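About Rudberg Workshop

We share one room, one kettle and a robot arm that takes up more space than either.
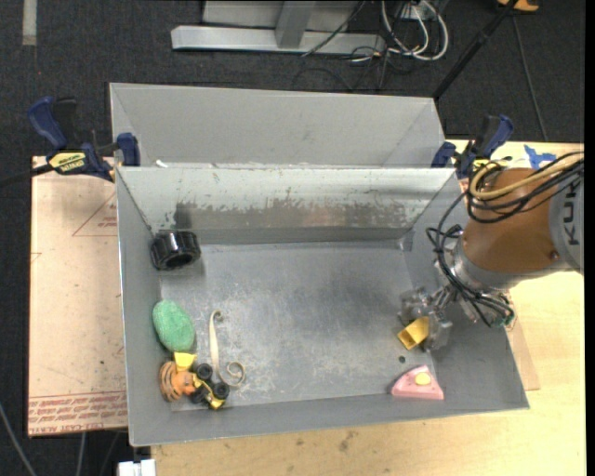 The arm at work in the front bin, clamps and all.

Lavanya Pai started the workshop in a rented unit behind Makhubela Tyres, with 4 members and a drill. There are 65 of us now, and still the one drill. The current build is Ilero, a sorting rig that is meant to pick up odds and ends and put them somewhere else – a job most of our children decline to do.

Membership is open. Bring your own mug.

Last updated Nov 28, 2020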